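Parallel gripper or suction cup for picking a ball out of a basket?

Peiyu Meng
We are comparing two grippers on the same arm, a Gronico two-finger and an Irnik suction cup. The task is to pick a small green ball out of a woven basket on a white table. I have a fixed camera on the workspace and a small one at the wrist.

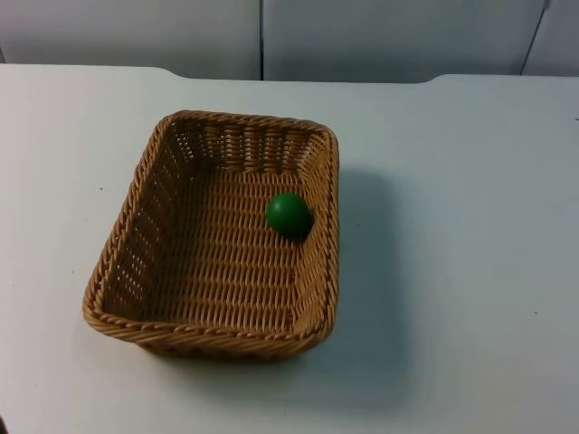
The suction cup managed 17 picks out of 30. The fingers do better in the middle of the basket but catch the rim when the ball is close to a side wall. Should I change the fingers or the approach angle?

Yuxi Xue
Try the angle first. Turn the wrist so the fingers close along the wall, with neither finger between the ball and the weave. We had the same trouble with a deeper tray and narrow fingertips only helped a bit. Also check which camera you take the ball position from. I'd use the fixed one for the rough position and the wrist one for the last part of the move.
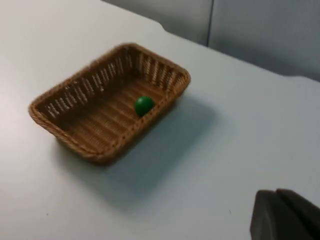 Wrist camera view, with the gripper at lower right.
If your wrist view is soft like that, stop the arm before you grab the image — or shorten the exposure.

Ximeng Du
suction is fine, get a softer cup

Shuzhen Jiang
A softer cup may help, but 30 tries is too few to choose on. We ran 600 per gripper and the order changed after the first 198. Move the ball between tries and log where it was.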